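Fleritz hand-held gripper, two months in
Reviewed June 2022
Verdict: buy, but budget for more than the gripper

Short version first because I have a purchase request due. We got 2 of these in April for recording demonstrations by hand, before committing to a second arm. Price was 1660 each, before shipping. Would I buy again? Yes. Would I write the same budget? No.

What you get for the money: the gripper, a charger, a spare set of finger pads, a short cable, and a printed setup sheet that skips a step (you have to pair before you calibrate, not after). No case. No markers. The stand is extra and you will want the stand.

Build is good. The housing is smooth, comfortable edges, no creaks. Ribbed pads on the fingers, and the ribs do help with slick stuff like pill bottles and plastic lids. Thin cards and washers are hit or miss. Swapping pads takes a couple minutes and a small hex key, not included.

Weight. Fine for the first half hour. After that my wrist knows about it. Atif Jatoi does longer sessions than me and says the same, he switches hands. If you're planning sessions, plan shorter ones and more of them, and put that in the labor line, not the equipment line.

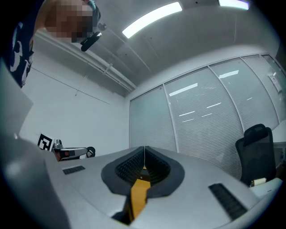

Now the money part, which is why most people read these. Our original sheet had the grippers and nothing else. What we ended up adding:

Stand, one per gripper.
Printed markers and something rigid to mount them on. Cheap, but someone has to do it.
Spare pads. The first set on ours wore smooth at the tips in about 100 hours. Buy extra with the first order, shipping on a small parcel is silly.
Storage. Fills up faster then you think.
A proper case. Paula Chiriac found one at a camera store, works fine.

Pei-shan Wu does our purchasing and her advice was to get all of it on one quote. Wish I'd asked her earlier. Two separate orders meant two approvals and a wait in between with grippers we couldn't fully use.

Also looked at the Edine. Cheaper, but the jaw opening was too narrow for our containers and they wouldn't do a loaner. Fleritz did, two weeks, no fuss. Ask for it.

Gripes: the trigger is stiff out of the box. Battery light is hard to read in a bright room. Support answers but slowly, and my question about firmware got me a link to the setup sheet I already had.

Who should get it: small labs and shops still deciding what tasks are worth automating. If you already know the task and it never changes, put the cash toward the arm.

4 out of 5. Would be higher with a case in teh box.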